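Lumville Tea Point Automation

The Lumville tea point automation is a workplace scheme at the Lumville office of Bindidon, a firm that handles parts orders and returns by phone and post. A robot arm does the washing-up side of the staff kitchen — cups, tumblers, the rack, the dishwasher. Started as a trial in January, made permanent later the same year. Known in the building as "the Dagdag", after the name of the control software. Sometimes cited in local talk about automation because the task is so small and the effect on staff was larger than planned.

Background

Before the scheme the kitchen was run on a rota. Each team had a week. Duties were clearing the sink, loading and unloading the dishwasher, putting cups back on the shelf. The rota was unpopular and often ignored, mostly by the teams on late shift, who said they never saw the mess they were being blamed for. The facilities desk logged 186 complaints about the kitchen in the year before the trial, more than for heating and parking put together.

A part-time kitchen assistant covered two hours each morning. She was not replaced by the scheme but her hours were moved, see Staffing.

Equipment

The arm was supplied by Zellton, a small fitter of light automation for shops and offices. The gripper has one long thick finger on one side and a row of three short ones facing it. Anything round goes between them. It was chosen over a suction type, which in early tests had trouble with cups that had handles and with anything ribbed.

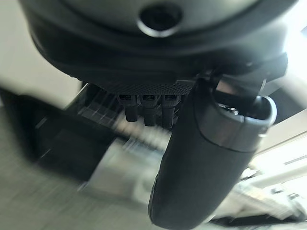

Software

Dagdag is the program that plans the moves. Staff don't deal with it directly apart from a tablet by the door with a start button, a pause button and a list of jobs. Jobs are short: "clear rack", "load", "unload", "move to shelf". Longer jobs are built up out of these by the morning assistant.

It keeps a record of every pick. In its first full quarter it logged 3,523 picks, of which 2,687 went through with no help from a person. The remainder were paused and finished by hand, or tried again. Bindidon put these numbers up on the kitchen noticeboard, which led to some betting on the next quarter.

Handling of cups

Most of the early faults were with cups, not plates. Plates are still done by hand at Lumville and there's no plan to change that. Staff bring in their own cups and no two are alike, so a fixed list of shapes was no use. After a few weeks the firm bought a stock of plain cups for general use and asked people to keep odd shapes at their desks. Many did not.

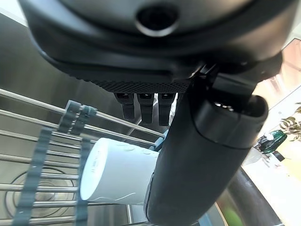

The change of cups was argued over more than the robot was. Some staff felt they were being asked to fit in with the machine, a point which came up again at both of the later staff meetings. Zellton's answer was that a plain straight-sided cup is simply easier to hold, and for the white one laid on its side over the rods of the sink rack, with the thick finger against it, that is a fair enough claim. Other shapes need a different approach. A cup with a wide foot or a heavy handle tends to roll when set down, and the rule became that these are left on the left of the counter for a person to do.

Glass is not handled at all. Knives neither. Both rules date from the trial and were never lifted.

Effects on staff

The rota was dropped in the second month. This is the change most people mention. Complaints fell, though not to nothing, and the subject of them moved: less about dirty cups, more about noise, about the counter being in use at lunch, about lids going missing.

A second effect was on breaks. The arm must not run while anyone is reaching into the sink, so for the first weeks people stood and waited for it. Some gave up and had their tea at their desks. Team leads noticed the kitchen had gone quiet at 11 in the morning, which used to be its busiest time. Run times were then moved to early morning and after 3, and the kitchen filled up again.

Travel tumblers were a late addition. At first they were banned from the rack, being tall and top-heavy, and their owners had to wash them by hand. The drivers, who use them most, objected. They were let in after a change to the grip settings, provided they are not left standing up.

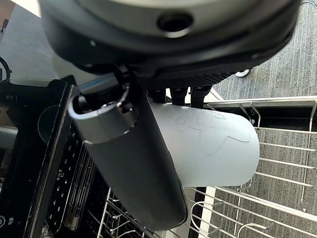 Drivers now make up a good share of the users, mainly becuase they come back at odd hours when nobody else is about to do the washing up. A drivers' shelf was put in by the back door. Cups left there overnight go in the first load of the day.

Staffing

No posts were lost. The morning assistant's two hours became one hour in the kitchen and one on what the firm calls "minding" — checking the record, clearing paused jobs, wiping the fingers down, teaching new jobs. She was moved up a pay grade after asking for it twice. Three other staff have since been trained to cover her holidays.

Opinion on this is mixed. The union rep at the time wrote that the work had got more skilled and more lonely. Some of the minding has to be done before 7, before the office opens, and the assistant had been used to company while she worked. Start time was put back by half an hour later on.

Faults and limits

Common faults, from the kitchen log:

Lid left on. Tumbler goes in closed and comes out unwashed inside.
Cup inside a cup. Counted as one, lifted as one, then seperates.
Rack too full. Job pauses, tablet shows amber.
Teaspoons. Not handled. Still the main cause of arguments.
Strong low sun in the late afternoon, blind now kept half down.

Repairs are done by Zellton on a call-out basis. The longest stop was nine days, during which the old rota was brought back for a week and a half and, by most accounts, ignored.

Later use

Bindidon looked at a second arm for the packing room. Costs were drawn up, and staff there were asked; of 184 replies, a narrow majority was against, chiefly over space. The plan was put on hold. Zellton has since fitted a similar set-up in a school kitchen, without the tablet.

See also

Workplace rotas
Light automation
Dishwashers in offices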